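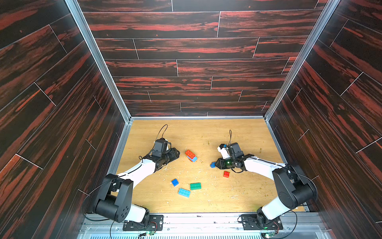 Two robot arms and toy building bricks on a wood-grain floor.

Mikkelsen Prize: Frequently Asked Questions for Nominators

Nominations

Who can submit a nomination?
Any person who holds a permanent research or teaching post at a university, hospital or public research institute. Past winners may also nominate, whether or not they still hold a post. Graduate students and postdoctoral researchers can't act as the main nominator but can write a supporting letter.

Can I nominate myself?
No. Self-nominations are removed at the first check and the sender is notified by email. The same applies if the nominator and the nominee are married, related, or named together on a pending patent for the work in question.

When is the deadline?
The form closes at the end of the day on Sunday, December 31, 2023, Geltora time. The clock shown in the upper right corner of the form is the one that counts. Drafts that have been saved but not submitted at closing are not read.

What fields are covered?
Physiology, infectious disease, pharmacology and basic cell biology. Clinical trials qualify if the nominee designed the trial or discovered the compound or method being tested. Medical devices are handled under the Retia Medal, which has its own form and its own deadline.

How many people can share one nomination?
Up to 3. If the work was done by a larger group, the nominator has to choose. Institutions and consortia can't be nominated.

Can someone be nominated after death?
No, with one exception. A nominee who dies after the form closes stays in the running for that cycle only.

Submitting through Clerard

Do I need a Clerard account?
Yes. Accounts from earlier cycles still work, but the password has to be reset on first login. If your work email address has changed, open a new account. Two accounts can't be merged, and old drafts don't carry over.

What files are required?
A nomination statement, a list of up to ten key papers, and two supporting letters. Upload everything as PDF. The statement should say what was discovered, when, and what each nominee contributed. Do not include a full CV. Papers are listed by DOI; reprints are not needed unless the paper has no DOI.

What languages are accepted?
Statements and letters must be in English. Papers may be in any language, but those not in English need a translated abstract.

Clerard says my file is "held." What does that mean?
The file has been received but the virus scan is not finished. The status should change to "accepted" within an hour. If it doesn't, delete the file and upload it again under a shorter name with no accents or spaces.

Can I edit a nomination after I submit it?
Until the deadline, yes. Choose "Recall," make the change, and submit again. A recalled nomination counts as a draft until it is resubmitted. Supporting letters already received are kept.

Review

How many nominations are received?
The last cycle drew 605. Of these, 83 were sent to outside reviewers.

Do nominations roll over to the next year?
No. Each cycle starts empty. The same person may be nominated again, and the old statement may be reused, but letters must be newly dated.

When will reviewers be contacted?
In February. Nominators aren't told whether a file has gone to outside review.

Does the number of nominations for one person matter?
No. When several arrive for the same nominee and the same work, they are joined into a single file, and reviewers don't see the count.

Are nominations confidential?
Yes. The names of nominators, nominees and reviewers for this cycle are sealed until 2043. After that, the records can be read on request at the Geltora reading room. Please don't tell the nominee.

Award

What does the winner receive?
A medal, a diploma and a cash award. When the prize is shared, the cash is divided equally unless the citation states otherwise. Each winner gets a separate medal.

Is the winner required to give a lecture?
Yes, within six months of the ceremony. It can be given in person at Geltora or recorded. Travel for the winner and one guest is paid.

Is the cash award taxed?
That depends on where the winner lives. The prize office does not withhold tax and can't give tax advice.

How do I reach the prize office?
Use the contact form in Clerard, under "Help." Include the nomination number if you have one.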